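Bedroom Floor Clearance: Sorting Snack Packaging and Loose Items
Ieuan Morris, 12/1/24
Cludlow Housing and Storage Project, Section 3

3.2 Procedure

The floor beside the bed was treated as one work area of 20 square feet. Items were picked up one at a time and assigned to food packaging, toys, or bedding and clothes. Snack packets were handled first and held by a corner or an end to avoid crushing anything inside. The session limit was 80 minutes. 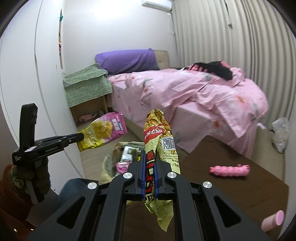

Figure 4. Snack packaging held over the bag of packaged items, bedroom floor.

3.3 Observations

Packaging was the slowest group to sort. A crumpled wrapper and a bag with food in it look much alike from above, and each had to be lifted before it could be assigned. Boxes were easier to place - they stack, and the print is readable without turning them much.

Toys on the floor, such as the pink pig in Figure 4, were left until the packaging was finished. The black garment on the duvet was logged under clothes. The box under the bedside table was outside the work area and was not sorted.

The log sheet for this room is on page 209 of the Purndale binder. Corner bins are covered in 3.4.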